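Ticket 981 -- Broklow cell, plate loading task
Status: open
Component: teleop / gripper mapping

Problem: during remote demos of the plate task, the right gripper opens slightly when the operator turns the wrist past vertical. The plate slips down in the fingers. The left arm does not do it. First reported Monday on the second shift.

Setup is the standard one: both arms on the front rail, plates out on the table, white tub at the back. The operator drives both arms from the Tromerano leader handles and stands the plates on edge in the tub one at a time.
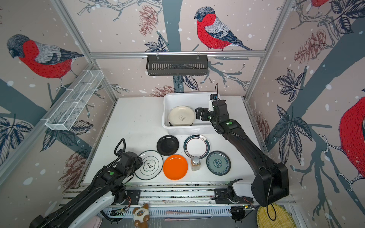

Checked so far:

Restarted the teleop node and re-homed both grippers. No change.

Swapped the leader handles left to right. The fault stayed with the right arm, so the handles are probably fine.

Ran 20 demos with the wrist held below vertical. No slips. Ran 4 more past vertical and got 2 slips, both while lowering into the tub.
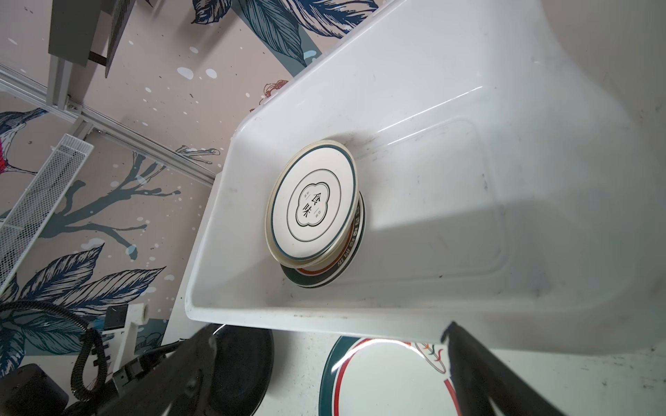 Plates with a raised rim seem to hide the fault. The flat ones show it right away, so please use those for testing. Do not tape the fingers. It was tried on the Brinkmann cell and the tape ended up stuck to a plate.

Looked at the logs next. The commanded width stays constant through the turn, but the reported width creeps up. That points to the arm side -- either the grip force limit is too low or the wrist cable is pulling on the connector. Raised the force limit one step and repeated the turn slowly with the flat plates.
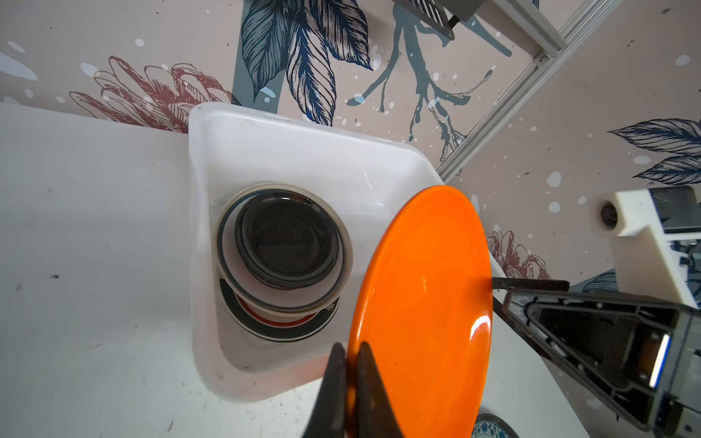 Better with the higher limit, but the width still creeps on fast turns. Cable not checked yet.

Next: reseat the wrist cable on the right arm and give it more slack, then repeat the fast turns. Keep the slipped demos out of the Flernov training set until this is closed. Tag them "slip" and leave them in the raw folder.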